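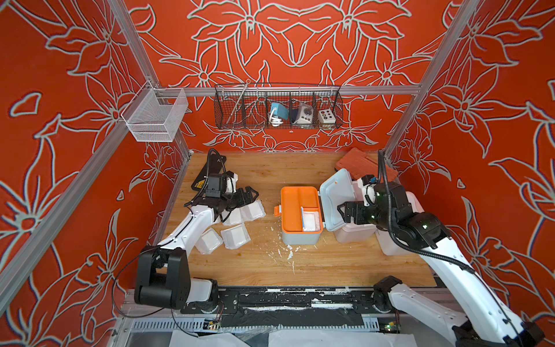

One big tub for everything with a lid on it, according to a commenter on the last storage thread, and you'll never have to think about it again. Well, I tried the one big tub for most of a winter and I thought about it constantly, mostly while kneeling on the floor looking for a bandaid.

How do you sort medicine boxes and toolboxes that share one bench?

teatowel_tess

Hello all, long-time reader, and I'm hoping somebody with a tidier mind than mine can help. We're in a small place in Jellummont (postcode 2361, if any locals want to wave) and we have no linen cupboard to speak of, so the first aid things and the tools all end up on the same wooden bench. There's a light grey box with an orange handle and orange latches, an orange toolbox, a pale pink lidded box, and a few of the white "Medicine Chest" containers as well. Each of them seemed like a good idea on the day, I promise!

My trouble is that they've all started to swap contents. I did a proper tip-out in March and found 37 loose adhesive dressings, none of them in with the bandages, and a tube of antiseptic cream in with the drill bits. The bench doesn't help either, as it has white flecks and smears on it that never seem to wipe off, so I'm forever moving boxes to clean and then putting them back in the wrong spot.

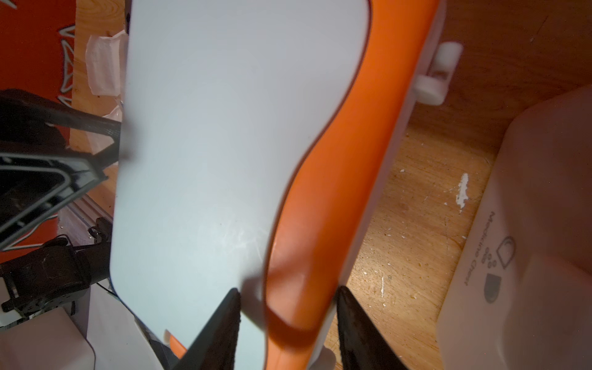

I should say I'm quite attached to the boxes and I'd rather not buy a whole new matching set. I did look at the Carkell stacking ones and they're lovely, but they were $60 for the middle size and I nearly fell over. I also have two wire baskets up on the walls, a long dark one with compartments at the back and a white one on the left side with nothing in it yet. What would you put where? And do tablets need to live apart from everything else, or am I fussing?

lorikeet_laundry

You're not fussing about the tablets, Tess. I'd start there before you worry about anything with a handle. Pick one box for medicines and be strict with it. Ours is up high and it has a child-resistant catch, because the grandies can open anything else in the house. If the bench is within reach of little hands, then the medicines want to go somewhere else altogether, preferably locked, and not in the bathroom either, where it gets steamy. Keep everything in its original packet with the leaflet. I used to throw out the outer cartons to save room and then I couldn't tell you the expiry of a single thing.

When you find the out-of-date ones (you will), take them to the chemist. They'll have a bin for returned medicines and it's no bother to them at all.

After that, dressings and bandages can have the second box. I'd use the one that's easiest to open one-handed, seeing as you'll most likely be holding the other hand over the sink. Ours has a strip of masking tape along the front saying CUTS and it's done us for years. I bought a label maker once, a Vidal, and I've used it for jam and nothing else.

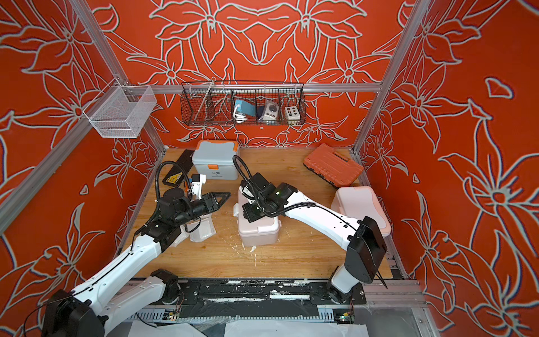
As for the tools, give them the toolbox and nothing but the toolbox. Pliers, screwdrivers, tape measure, whatever fits. Anything that doesn't fit goes to the shed, and if you haven't got a shed then I'm sorry, love, I don't know what to tell you — under the bed, probably. Small bits like picture hooks and spare screws I'd put in zip bags first and write on the bag with a marker before you fill it.

I'd hang scissors and long skinny things in the basket with the compartments. The white basket I'd leave as it is for a month. It's so nice to have one spot where you can drop a thing when the phone rings, and you'll soon see what wants to live there.

benchdweller

masking tape falls off. use paint pen

also do the lids as well as the fronts, if the boxes get stacked you can't read the front of anything

mopsy_of_fallik

Adding to the lovely long answer up the page, as I had this exact muddle when we moved to Fallik and it took me ages to sort out. What fixed it for us was going by how often we reached for a thing. I'd been sorting by what things were, like a good girl, and it kept coming undone. The box we opened every day went to the front corner and the box we opened up to 2 times a year went to the back, and I stopped having to shift three lids to get at one.
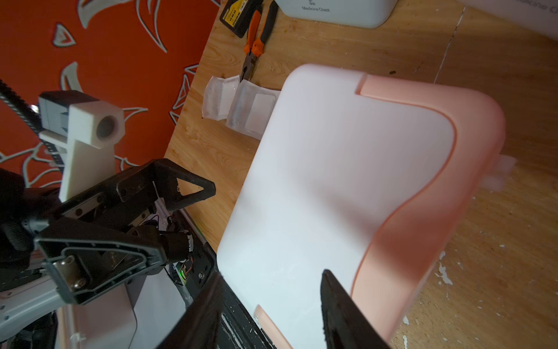

Clear bags are handy inside the boxes too, as long as you throw out the empties as you go. I had a drift of them at the bottom of every container and they take up a surprising amount of room.

For the bench itself, if the white flecks are old paint, try warm soapy water and a plastic scraper held nice and flat, going along the grain. Test a corner first. If they've soaked into the wood you'll need a light sand and a bit of oil, and then let it dry properly before the boxes go back or they'll leave rings. Mine has rings.

teatowel_tess

Thank you all so much! I've bought a paint pen and the tablets have gone up to the top of the wardrobe, in a box with a lock. Will try the scraper next and report back on the bench.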